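Fixing a gripper that closes late

If your two hand-held grippers fold cloth fine one day and grab air the next, check the clock before you touch the jaws! I lost most of June to this one. Mine were dropping shirt hems, and I'd already swapped the pads twice (no change at all).

The fault was in the logs. The left tool was stamping its jaw readings late, so the trained policy learned to close after the cloth had slid away. Lovely bug, once you see it.

1. Stop recording and keep your last 4 sessions.
2. Open one in Cleltudo and plot both jaw widths.
3. Squeeze both tools together and compare the peaks. Mine were at 597 and 833 ms.
4. Restart the sync service, left tool first.
5. Squeeze again. The peaks should sit on top of each other.
6. Throw out every session with a gap and record those again.

Arlindo Quintana suggested step 3, and it's so quick that I now do it before every garment.

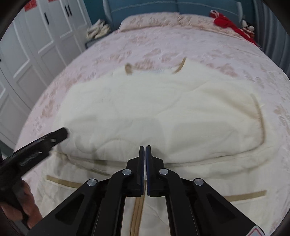 Both grippers over the cream garment with tan trim, jaws of the center one nearly closed.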